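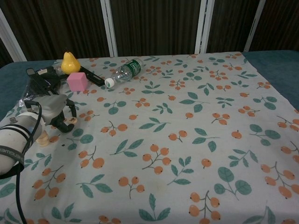
Bench manners for the Bunent arm room
Last updated: July

Hi, I'm Keegan Chan, and I look after the house rules for anyone running an arm on our tables at Clirkgate! I keep one gallery per rule, and this one's for rule 6 — know where your cable goes before you press start.

Ours loops over the arm and runs down the left side, across the cloth. Fine by me, as long as no target object gets put on that side of it.

Pear, pink cube and bottle are grouped at the back left, and the front half of the cloth stays free of props. I love a clear front half! Keep speed at 60 percent or under while you're learning the reach.

Bottles go down with the cap screwed on, always (rule 11, and yes, I do check). Wrappers and scraps come off the table before the next run, please.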